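3.2 Collecting demonstrations in lived-in bedrooms 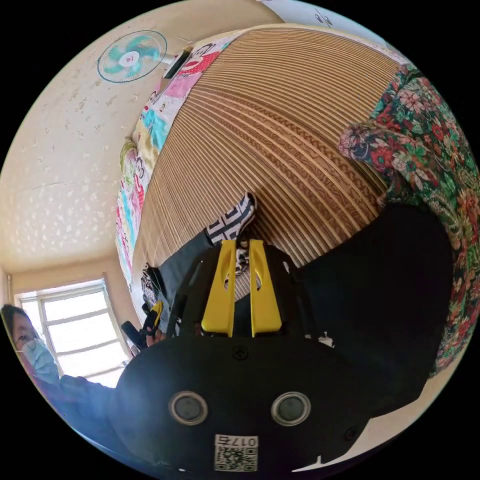

Figure 3. Bedroom work with two hand-held grippers, as recorded by the gripper-mounted camera.

Our interest in this part of the study is in how people teach a robot to tidy a bed when they are given a tool in the hand and otherwise left to get on with it. Earlier work in our group used the Fliseck remote-control station, in which the person sits at a desk and steers the arms from a distance, and we were fond of it for a good while, but cloth was always where it let us down. A person who can't feel the pull of a sleeve tends to drag it too far, and then spends a long time putting it right. With the hand-held grippers the person stands at the bedside and does the job with their own arms, and the camera on the tool keeps much the same view that the robot's wrist camera will have later on. Small cloth items on a bed are a good test of this, and a hard one. In Figure 3 the yellow fingers are open just short of a piece of black-and-white patterned fabric, with a second gripper reaching in from the left, and the mat underneath has woven bands of its own in darker brown. A policy trained only on plain tabletops has a habit of treating such bands as edges of cloth, and we wanted plenty of patterned surfaces in the training set for that reason.

We visited 12 homes and collected 268 demonstrations that passed our checks. Each household was asked to leave the bedroom as it was on an ordinary morning, with its own quilts, blankets and clothes, and we brought nothing to put on the bed ourselves. The tasks were kept deliberately loose. The person was asked to pick up the small items first and lay them together at the foot of the bed, then to fold whatever seemed to them to need folding. We had begun with a much stricter script, written by the second author over one long afternoon at the Ogura site, and gave it up after the pilot – people kept stopping in the middle of a fold to ask what came next, and the pauses turned up later in the robot's own movements, which was rather humbling to watch.

Two points of practice are worth passing on to anyone planning similar work. The first concerns where the person looks. Demonstrators who lean in to see the fingertips often bring the other arm across the tool camera, and the learned policy then loses sight of the cloth at the very moment of grasping. Chiyo Mizuno, who trained all of our demonstrators, had them practise for six minutes on a spare pillowcase before recording, and asked them to keep their elbows low. The second concerns speed. People are naturally quick with their own bedding, far quicker than the arms we use, and simply stretching the recordings in time gave us limp, hesitant grasps. We had better results from asking people to move as they would beside a sleeping child.

Recordings were aligned and trimmed with the Prerkier toolkit, and Masanobu Sasaki went through every one by hand, setting aside those in which tracking had been lost or both grippers had closed on the same fold from opposite sides. The latter are kept in a separate set, as we suspect they may be useful for teaching recovery. Training on the Uduson two-armed platform is described in Section 3.3, along with the changes we made to the finger mounts in December.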